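Apinya Pongsiri
12/5/19

OK, thread time, because our two-hand regrasping results are finally in shape and I have been dying to talk about them!

1/ The question Boonsong Sukprasert and I started with in July: when a robot passes something from one hand to the other, how does it know the second hand really has it? Most setups guess. They close the fingers, wait a bit, let go and hope.

2/ Our method is called Petchrat. The second hand takes hold, and then the first hand gives a tiny push before it releases. If the object and the second hand move together, the grip is good. If the object slips, both hands hold on and try again.
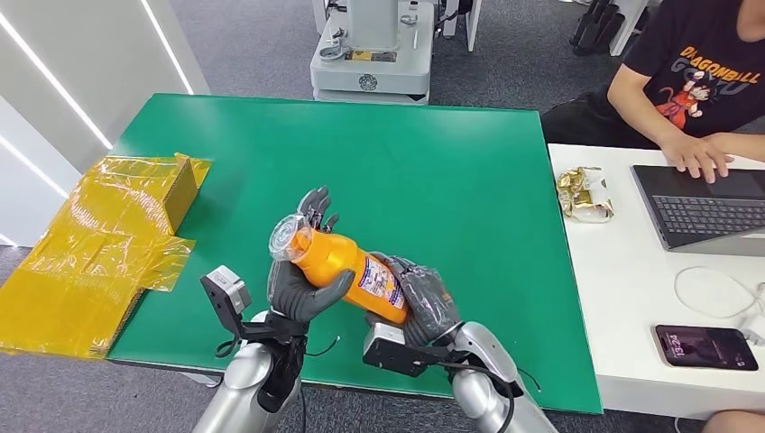

3/ Petchrat never needs a 3D model of the object, and that's the part I love. It only compares finger forces before and during the push. Bottles are a great test for this. Take the orange one between the hands here: the right hand is wrapped around the base while the left has its thumb on the body and its fingers curled over the top, so the two hands are holding it in completely different ways. A method that expects matching grips gets confused right there.

4/ Numbers! We ran 382 handoffs with 80 everyday objects. With the old close-and-wait routine, one handoff in 4 ended in a drop. With the push check, one in 80. I made Boonsong rerun the analysis before I believed it.

5/ The cost is time. Each push adds 2 seconds, and a retry adds more. For a factory line that might be too slow. For helping out in a kitchen I think people would take the trade – I would!
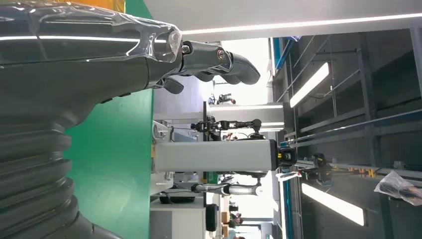 6/ We also tried skipping the push whenever the first force reading looked very confident. That won back half the lost time, but the drops crept up on soft things like sponges and half-full pouches. So for now the push stays on for everything, and the shortcut is a setting you can switch on yourself.

7/ What still beats us: anything that bends a lot. A floppy bag moves with both hands no matter how badly it's held, so the check says "fine" and then it's on the floor. Boonsong has an idea that uses a twist in place of a push, and the first tries look promising.

8/ The team at Gronham is going to repeat the tests on different hands, which makes me nervous and very happy. Code and force logs go up once their run is finished. Questions welcome, especially the mean ones – I'll be answering all evening.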